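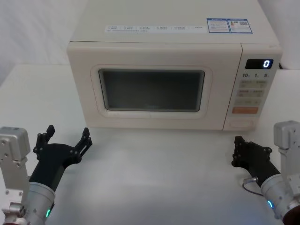
Page last changed: May, 11:40 a.m.

3. The appliance and its controls

3.1 Layout of the front face

The study looked at how people find their way around a small kitchen appliance they have not used before. We chose a countertop microwave oven because almost every household in the sample had one, and because the models differ more in their controls than in what they do. The oven in Figure 1 has a cream-white body, a wide hinged door on the left and a narrow control panel on the right. The display sits at the top of the panel, with the numerals 10, 1 and 5 printed under it to label the time-setting buttons. A wide orange-tinted button lies near the bottom.

Figure 1. Front and top of the microwave oven, with the display showing 0.

Earlier work by McPhee at Jernora sorted microwave panels into two groups, those with a dial and those with flat buttons. Flat panels are easy to wipe clean, but the user has little to feel for with a fingertip and has to look at each key before pressing it. In the Osent household survey, which drew 2,508 replies, the most common complaint about flat panels was that the small printed characters could not be read at arm's length. The second was that the time keys did not follow the order people expected. A row that runs from a larger number to a smaller one and back to a larger one is a good case of this. Several people in our pilot sessions pressed the first time key expecting the shortest step.

Labels on the top of the cabinet were treated separately. They carry printed information in small type, and few users in the pilot sessions read any of it before starting. We left all labels in place for the main sessions, as they would be in a kitchen where the oven was new.

3.2 The door and the light inside

Opening the door is the first thing most users do with an unfamiliar oven, and it is also where most of them pause. A handle shows where to pull. A release set into the panel does not, and users tend to try the edge of the door first. Once the door is open, its inner side comes into view, and people who had hesitated at the closed door often took a moment to look it over before putting the cup in.
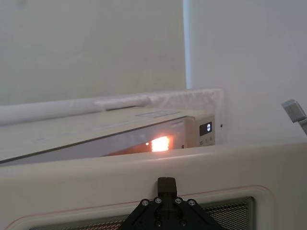
The light in the cavity matters more than we had expected when the sessions were planned. Users took a lit interior as a sign that the oven was ready for something, and they looked at the turntable area before they looked at the panel. With the light off, they went to the display first. Tapsell reports the same pattern for toaster ovens, although the sessions there were shorter and used a single task.

3.3 Tasks

Each participant was given a mug of water and asked to heat it twice, first at 800 watts and then at 400 watts, for two minutes each time. No instructions were given beyond the card with the task on it. The door was closed and the display read 0 at the start of each trial. We noted the first key pressed, any key pressed more than once, and whether the door was opened again before the oven was started.

Sessions were scored from written notes using the Skurkus scheme, with one change. The original scheme counts a second opening of the door as an error. We recorded it under a separate heading, as many participants opened the door again only to move the mug toward the middle. The results for the time keys are given in Section 4, and those for the power setting in Section 5.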